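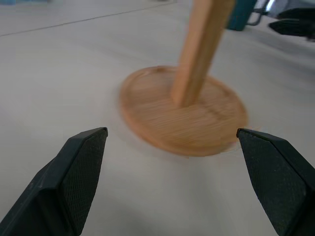 Skemora Community > Home > Kitchens

Mug tree or hooks under the cabinet? Tiny kitchen, no counter
Posted by Mahlet Zeleke, May 25, 2025

Hi all! I'm moving into a place in Lallora in July and the kitchen is basically a hallway with a stove in it. 700 square feet for the whole apartment, which sounded like plenty until I saw how they divided it up. There's one short run of counter, and the dish rack is going to eat most of it.

My problem is mugs. I have a lot of mugs (gifts, mostly, and I like them, so please don't tell me to get rid of them). The upper cabinet has one shelf that's too low for the tall ones and I'm not allowed to move it. I keep going back and forth between a wooden mug tree on the table and screw-in hooks under the cabinet. The lease says "no permanent alterations" but doesn't say what counts. Has anyone had a landlord get mad over hooks? And do the trees tip over? My sister had a metal one years ago that went over if you looked at it wrong.

Also open to something I haven't thought of. Budget is small, the movers are already costing me $1,377.

Kilian Kälin
Tree, for sure, at least for the first year. I did hooks in my last rental and filled the holes with wood putty when I left, and they still took money out of my deposit for it. Not a lot, but I was annoyed for weeks! If you really want hooks, email the landlord first and keep the reply.

On the tipping: look for a base that's wider than you think you need, and load it evenly. First mug low on one side, next one low on the opposite side, then work your way up. When you take them off, do it from the top. I've been doing it that way for ages and the only mug I've broken was one I dropped in the sink, so that's on me.

I don't keep ours in the kitchen at all, by the way. It goes on the table by the window, and the kitchen counter stays free for chopping. You do have to dust the mugs you don't use much. Hanging them slightly damp is fine by me, but dry the handles or you get dark marks on bare wood after a while. A little food-grade mineral oil on the pegs helps.
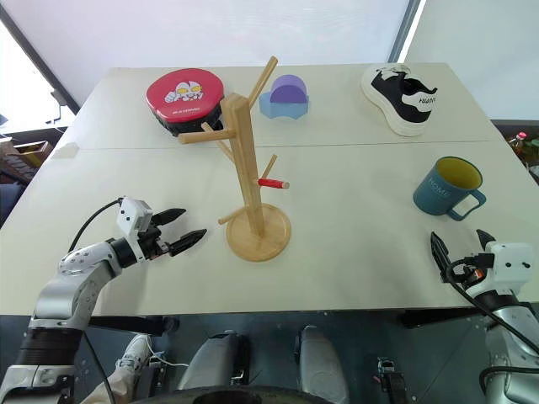
Mug tree on the left side of the white table, next to the red pad.

One more thing, measure your biggest handle before you order. Some pegs are too fat for those dainty teacup handles and too short for the big soup mugs.

lallora_renter13
get rid of some mugs lol

ok but seriously there are racks that slide onto the shelf itself, no screws. mine is from Jafri and it holds fine, although you lose a bit of height underneath, so it might not help with your tall ones. check how thick your shelf is first, mine only just fit

Mahlet Zeleke
Thank you both! Emailing the landlord tonight, and I'm going to look at trees this week. The mugs are staying.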